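How do you teach a robot to pick something up?

Hello again, Rondbridge readers! Last time I asked you to send in your robot questions, and one came up more than any other: how does a robot know what to do with its hands? I was so pleased, because teaching robots is my job and I could talk about it all day (my family will tell you that I do).

Let's start with you. Think about picking up a biscuit. You look at it, you reach out, you close your fingers, and you stop squeezing before it turns into crumbs. You don't have to think about any of it. When you were a baby, though, you were hopeless! You dropped things, you missed things, you squashed bananas. You got better by watching other people and by having lots and lots of goes.

Robots can learn in a similar way. A person does the job first and the robot learns by copying. Grown-ups call this "learning from demonstration", and a demonstration is just a fancy word for showing somebody how.

There are a few ways to do the showing. One is to sit at a set of controls and drive the robot from a distance, a bit like a very slow video game. You move your hand and the robot arm moves too. It's great fun for ten minutes and then your shoulders ache.

Another way is to leave the robot arm out of it and hold the robot's hand yourself. I mean that really! We have a tool called a gripper, which has two fingers that open and close, and you carry it about like a giant pair of tweezers. There's a camera on it as well, so everything gets recorded from the gripper's point of view. At Femness, where I work, we call ours Hornevo, and I've got quite fond of it.

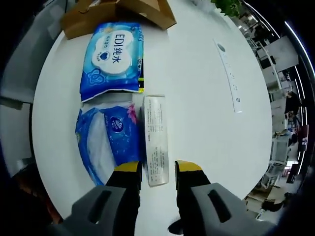 A gripper's-eye view: two fingers with yellow tips, and a narrow white box in the gap between them.

Did you spot the wet wipes and the tissues? We like using everyday things, the sort you'd find in a kitchen drawer or at the bottom of somebody's bag. A soft pack squishes when you pinch it and a cardboard box mostly doesn't, so the robot needs to see plenty of both. Thin, flat things are the ones that make me grumble. Try picking a bus ticket up off a table while wearing oven gloves and you'll know just how I feel.

Now, one go isn't enough. If I only ever showed the robot a box in one place, it might get in a muddle when the box was somewhere else. So I move things round and do it again, and again, and again. For one job last February we recorded about 4000 goes between us. My best morning was 30 before my tea break, and I was very proud of that.

After that, a computer goes through all the recordings. It looks at what the camera saw and how the fingers moved, and it hunts for patterns - when the box looks like this, the fingers go like that. This part is called training. Then we let a real robot arm have a try, and I stand next to it with my fingers crossed. Sometimes it's brilliant. Sometimes it grabs a big handful of nothing and lifts it up ever so carefully.

Want to try it at home? Find a friend, a pair of kitchen tongs and something that won't break, like a sponge.

Your friend is the robot. They hold the tongs and shut their eyes.
You are the teacher. Tell them how to pick up the sponge using only words.
Now swap. This time, put your hand over your friend's hand and guide the tongs gently to the sponge.

Which way was quicker? I tried it with my niece and the words took us ages - we kept getting left and right mixed up, and there was a lot of giggling.

Next time I'll be answering a question from Chan Primary School, who want to know whether robots can feel tickles. Keep the questions coming!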